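Iko at home: your questions, my answers

I'm Gemma Greenwood and I run the Iko hire scheme from our unit in Traralthorpe. Most of these come from the phone, a few from my mum. If yours isn't on the list, ring me. I'm usually in by 7 and I do like a chat.

What is Iko, in plain words?

A robot arm on a wheeled base that tidies bedrooms and sitting rooms. It picks things up off the floor and puts them where you've told it they live. Plamel builds the arm, and we do everything else: delivery, setting up, teaching it your room, and coming back when it sulks.

Does it clean as well?

No. It won't hoover, dust or change a bed (I wish!). Lots of people run a robot vacuum straight after Iko has cleared the floor, and the two get on fine as long as they aren't going at the same time.

How does it see what it's doing?

There's a small camera down by the gripper, so it looks at things from very close up. You can watch on the tablet while it works, and I still find myself doing it with a cup of tea when I ought to be doing invoices.

Do I have to tidy up before it comes?

Please don't! I'd much sooner you left the room as it normally is, because that's the room it has to learn. Younes Sqalli does most of our home visits and he has seen every kind of bedroom floor there is. Breakables and anything precious should go up on a shelf for the first session, and after that we can talk about what you'd like it to handle.

Can it work in the narrow bit beside the bed?

Usually, yes. It needs 30 centimetres of clear floor to get its wrist down and turn round. Any tighter and it'll stop and ask you on the tablet what you want done. Bedsides are where most of the stuff ends up in any house, so we spend a good part of the first visit there.
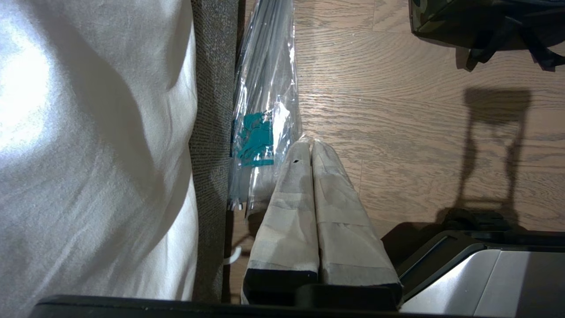
Iko's view beside a bed: wrapped items, a clear bag of long grey rods, and the gripper's shadow on the floorboards.

What about shiny plastic bags?

Ah, the crinkly ones. Clear plastic throws reflections everywhere and you can see whatever's inside it, so Iko can't always decide whether it's looking at the bag or the contents. It goes slowly and makes two or three tries. If it still isn't sure it leaves the bag alone and puts it on your list. Tall bags that lean on the furniture are the worst for this, and I'd move those yourself if you're in a hurry.

And straps?

Rucksack straps used to be my least favourite thing in the world. The update in February made a big difference, and it now goes for the handle or the body of the bag first and keeps off anything dangling. It can still get it wrong on a dark bag with dark straps, so hook those up if you can.

How heavy can it lift?

Up to 2000 grams. A full rucksack is nearly always too much, and it'll put that on your list too.

Will it mark my wooden floor?

The wheels are soft and the fingers have pads on. Margaux Tanguy, who looks after our repairs, checks both before every hire. If you've got a waxed or freshly oiled floor, tell me when you book and I'll send it out with the felt covers.

Does it mind bright sun or dark corners?

Strong light on white bedding can wash things out a bit for the camera, and so can a polished floor with the sun on it. Half-closed curtains are plenty. Ordinary lamplight in the evening is fine.

Who sees the pictures?

You do, and so does whoever is helping you if you press the help button. They stay on the tablet until you wipe it, and we wipe it again when it comes back.

Is Iko the same as the Joly?

Same arm, different base. The Joly sits on a table and sorts small bits, and we hire that out too. Monique Brunet had both for a while and kept the Joly for her sewing room. For floors you want Iko.

How do I book?

Ring the unit and ask for extension 811. If I'm out on a delivery you'll get Solange Millet, who knows the diary better than I do anyway. Have a rough idea of your room size and tell us about any stairs, as the base is a two-person carry.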